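How to Nominate a Small Business for a Community Award

By Lilibeth Samonte
Updated 28 Aug 2022

Most regional business awards start with a nomination written by someone who isn't a professional writer. These notes cover the Caltthorpe Community Enterprise Award, but the steps are much the same for similar programs. Set aside an evening for the draft and another for checking it.

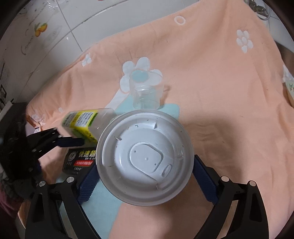
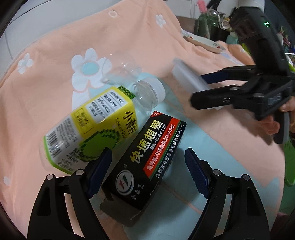
Can I nominate a business I work for?
Employees may nominate their own employer, as long as the form is signed by a second person who has no job or ownership stake there. A customer or supplier is fine. A relative of the owner is not.

Step 1. Check that the business qualifies

The business must have traded for at least 14 months and have no more than 40 paid staff. Part-time workers count as staff. Seasonal workers count if they are on the payroll when the form goes in. Cooperatives and nonprofits that sell goods or services can enter too.

Look at the registered address. It has to be in Rarkcombe or one of the neighboring townships on the Caltthorpe map. A market stall in town with an office somewhere else does not meet the rule.

Step 2. Ask the owner

Get permission before you write anything. Judges may call the owner, and finalists have their names printed in the program. An email saying "yes, go ahead" is enough. Save it, as you will attach it later.

While you are in touch, ask for the legal name of the business. The name over the door is often different. Last year Gretell Bakery was entered under its street name only, and the form was sent back.

Step 3. Pick one category

There are categories for local hiring, fair purchasing, environment and new business. A nomination can go into one of them only. If you are torn between two, choose the one where you have paperwork.

For fair purchasing, the judges want to know who the suppliers are, how prices are set and how fast invoices are paid. For local hiring, they look at wages, training and how long people stay.

Step 4. Collect evidence

You can attach up to 5 items. Useful ones include:

A letter from a supplier or employee
A page from the annual accounts
A training record with personal details removed
A news story or newsletter item
A short statement from a customer

Letters should be signed and dated. Crisanto Enriquez, who read entries for the fair purchasing category, suggests asking letter writers to describe a single event. "I got one that said the company was wonderful to deal with, and that was the whole letter," he says. "Another one said they paid for a late crop up front so the grower could cover her fuel. I could use that."

Step 5. Write the statement

The limit is 1000 words, and the online form cuts off anything past it. Write in a separate document and paste the text in when it is finished.

Open with what the business does and where. Then say what it has done that fits the category, with dates and amounts where you have them. After that, explain who was affected. Leave the history of the founder for the end, if there is room.

Here is an opening that worked well for Aquino Feed and Seed:

"Aquino Feed and Seed sells animal feed and garden supplies from one store in Rarkcombe. In July it began paying small growers on delivery. Before then they waited for the end of the month."

Avoid copying text from the company website. The judges have usually read it already.

Step 6. Have it checked

Give the statement to the owner and ask only whether the facts are right. Owners sometimes want to rewrite the whole thing. You can take their changes or leave them, but fix every error of fact.

Then read it against the category questions on the form. If a question has no answer in your statement, add one, even if it is a single sentence.

Step 7. Submit

Upload the statement, the permission email and your evidence together. PDF files are preferred. Put the legal name of the business at the start of each file name.

A confirmation number appears on the screen after you press Send. Write it down. If no email follows by the next morning, call the awards office and give them the number. Changes can be made until the closing date by sending in a full new form, which replaces the old one.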